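Moriarty opens second clothing reuse depot as collections pass last year's total

For release: June

Clothing reuse company Moriarty has opened a second sorting depot, at Waris, and will extend its doorstep collection to 1645 more homes this summer. The new depot takes in clothes, bedding and towels from households on the east side of the town, which until now had to take them to the original site at Cotum.

The company collected 2198 bags between January and the end of May, more than in the whole of last year. Most came from doorstep rounds, with the rest handed in at the Cotum counter.

Nuala Buckley, operations manager at Moriarty, said: "Cotum was full by March. We were turning people away at the counter on some mornings, and we didn't want to keep doing that. Waris gives us the floor space and a proper loading door, and it's on a bus route."
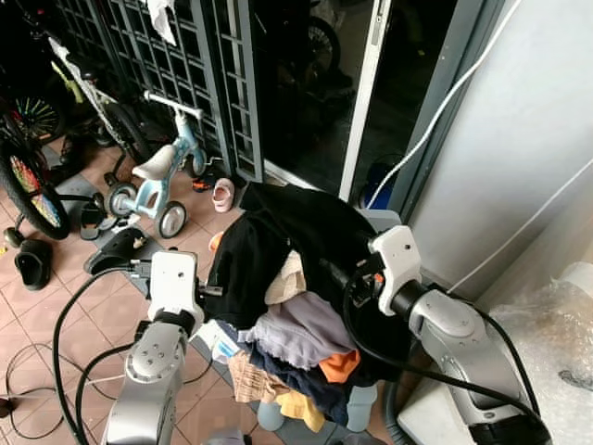

Households on the new rounds will get a card through the door with their collection week and two empty bags. Bags should be left outside by 8am and tied at the top. Collections are free and there is no need to book. Anyone who misses a round can bring their bags to either depot during opening hours.

Moriarty accepts clean, dry clothing in any size, including items with missing buttons or broken zips. Paired shoes are welcome if they are tied together. The company cannot take duvets, pillows, carpet or anything that has been used with paint or oil. School uniform should be bagged separately where possible, as it is passed on through a swap rail that runs at Cotum from July to September.

Clothes that can be worn again are sold by weight or on the rails at the Festen shop, which reopened in spring with longer hours. Items that are too worn to sell are cut for wiping cloths or sent on for fibre recycling.

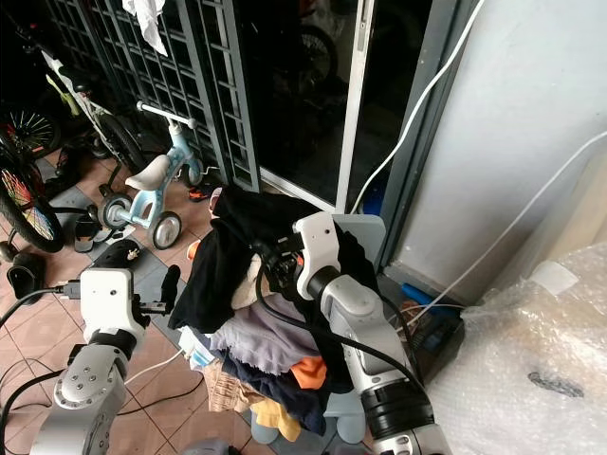

The Waris depot has created two full-time sorting jobs, both filled by people living locally. A part-time driver's post is still open and details can be had from either depot.

Philomena Mac Suibhne, who manages the Festen shop, said coats and children's clothes were in shortest supply. "We sell winter coats all year round, so please don't hold on to them until October. Small children's things go the same day they're put out. What we have too much of is men's shirts, but we'll still take them."

Waris is open from 9am to 4pm on weekdays. Cotum keeps its present hours and is also open on Saturday mornings. Parking at Waris is at the rear, through the second gate, and the counter has step-free access from the yard.

Collection cards for the new rounds will be delivered by the end of the month.

Ends

Notes to editors

Moriarty runs sorting depots at Cotum and Waris and a shop at Festen. Nuala Buckley is available for interview. Visits to the Waris depot can be arranged for the press in the afternoon, by request to the Cotum office.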